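What Four Thousand Dollars Buys You in Torkton

2026-07-02

The police department in Torkton would like $4000 to show me a video of a traffic stop. I'm told it's a good price. I'm told this by the records unit, which is also the only store in town that carries the product.

For anyone who missed the earlier installments: last October an officer pulled over a man on Husum Street for a dead taillight, and by the end of it the man was face down on the sidewalk outside Hsueh Dry Cleaning with a sprained wrist and a ticket for obstructing. The taillight, according to the photo his sister posted, was working. The department said the stop was "consistent with training." It may well have been, and I'd be curious to see the training, but one thing at a time.

So I asked for the body camera footage. There's a portal for it, called Wulla, and the city paid for Wulla so that people like me could stop bothering the nice woman at the front counter. You make an account. You pick a category from a menu that has an entry for lost bicycles and one for parade permits and none for video. You pick "Other." Then you wait, and every so often Wulla emails you to say your request has been updated, and you log in and the update is that it has been updated.
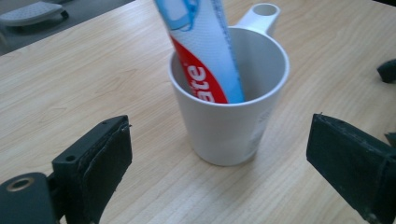
The department's answer finally came on paper, in an actual envelope, with the portal's logo on it. It explains that the footage has to be reviewed and blurred before release, that each minute of video takes three hours of staff time, and that there were several cameras present. It doesn't say how many. It doesn't say how long the recordings are either, so the arithmetic has to be taken on faith, like a mechanic's. I read the thing twice at the table, with the toothpaste still standing in its white plastic cup beside me, and I can report that the tube had the firmer grasp of public records law. At least it was upright and I could see what was in it.

What bothers me is that I wasn't fishing. I gave them the date, the block, the ticket number and the name of the officer, which was printed on the ticket. The whole stop lasted 8 minutes if you believe the times on their own incident report. You could blur 8 minutes by holding your thumb over the lens.

I called the records unit to ask for a breakdown of the bill. A pleasant man told me the breakdown would itself be a record, and I was welcome to request it through Wulla.

I asked if he was kidding. He said no, but he said it kindly.
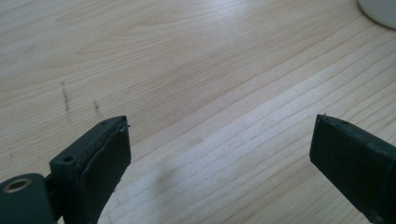 The state law, for what it's worth, says fees have to be "reasonable" and then goes off to lie down. There's an appeal, and the appeal goes to the city attorney, whose other job is defending the city if the man with the wrist decides to sue. I don't think anyone designed it to be ridiculous. I think it got put together a piece at a time by people who each went home at five thinking their piece was fine.

I should say I have no idea what the video shows. Maybe the officer comes off well. Maybe the man said something or swung at somebody, and I'll have to write a post here with a very humble title. I've written those before — longtime readers will remember the speed bump affair. But the department has seen the footage and says it's fine, and I haven't and can't say anything, and somehow that gets described in the newspaper as both sides having been heard.

My councilmember's office was friendly about it. They said the chief had promised "greater openness going forward," and that I should look out for a new page on the department's website. I looked. It has a section on how to request video, and the section has a link to Wulla.

Mylene Gatchalian emailed to ask why I don't just raise the money. A few of you asked the same. I could probably pass a hat, and I'm touched, but then the price becomes $4000, officially, because some sucker paid it. The next person who gets put on a sidewalk will be handed the same bill with my name on it as a reference. 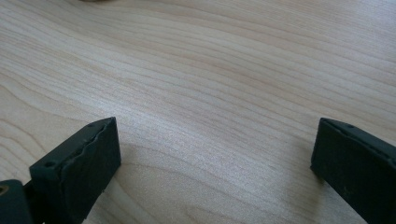 Taner Şimşekoğlu left a comment on the last post saying I'm going about it backward. His point is that I should stop asking for a copy and ask to inspect the footage in person, at the station, since the fee schedule only covers copies. He says he did it two towns over for a crash report and a dashcam clip, and they sat him in a hallway with a laptop and a sergeant who sighed the entire time, and it cost him nothing but parking.

I went back and read the schedule, and he's right. Inspection isn't on it. Either that's a right the city forgot to charge for, or it's one they're about to start charging for as soon as somebody over there reads my blog. (Hello, if so. The counter closes too early on Fridays.)

The new request went in last night under "Other." I've asked for a chair and the full recording from every camera, and I said I'd bring my own sandwich. Wulla confirmed receipt in 24 seconds and has already updated me once. I logged in to see what had changed, and my first and last names had been switched.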